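Ticket: Nomination list import shows wrong candidate totals
Project: Torkham by-election results site
Opened by: Pouran Bakhtiari
Priority: high
Status: resolved, waiting for confirmation

28th February, first entry

I write this ticket because the public page for the Torkham by-election shows 2,584 registered voters in the Menzies ward. The paper register which the returning office gave us says 1,969. The page is already open to the public, so please look at it today. Files attached to this ticket:

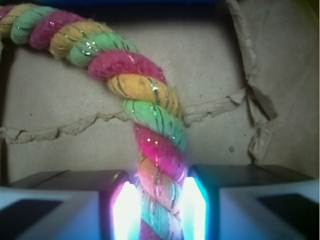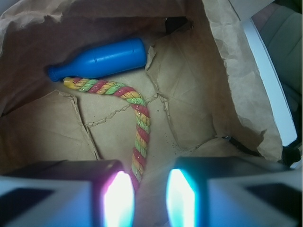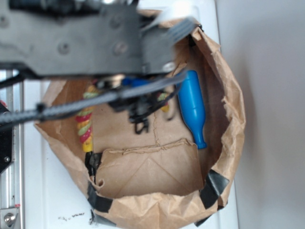

Attachments 1–3. Colored rope; blue bottle and rope in paper bag; paper bag from above.

Steps to repeat the problem:
1. Open the results site and choose Torkham.
2. Choose the ward Menzies.
3. Look at the line "Registered voters".

Expected: 1,969
Shown: 2,584

The list of nominated candidates on the same page is also not correct. One candidate who withdrew before nominations closed is still there, with her party name and the link to her manifesto. Her agent has telephoned two times and he is not happy.

Second entry, after lunch

I cleared the cache in the Hosteck control panel and loaded the page again in two browsers. No change. I also tried it from my phone without the office network. Same number.

Then I asked Hosteck support if their server keeps an older copy. They answered that caching is switched off for our account and they see the same number in the database. So the mistake is in our data – not in their hosting.

Third entry

I compared the import file with the register line by line. The polling station Britholm is in the file under Menzies, but it was moved to the neighboring ward when the boundaries were changed. The import script still reads the old boundary table. I did not know that we have two tables, the name is almost the same.

Removing Britholm takes away 615 voters and the total becomes 1,969. This agrees with the register.

For the candidate, the cause is different. The withdrawal form was entered, but the field "effective date" was left empty, and the script skips every row with an empty date. It gives no warning in the log.

Fourth entry

What I changed:
- the script now reads the new boundary table
- the old table is renamed so it can not be used by mistake
- effective date is filled in for the withdrawn candidate
- import was run again, 176 rows, no errors

The page now shows 1,969 and the candidate is gone from the list. I checked the other wards against the register also, and they are correct.

Still open: the script should stop when a date is empty. I made a separate ticket for this, please do it before the April elections. I also ask that somebody calls the agent back, I have only sent him an email.

Pouran Bakhtiari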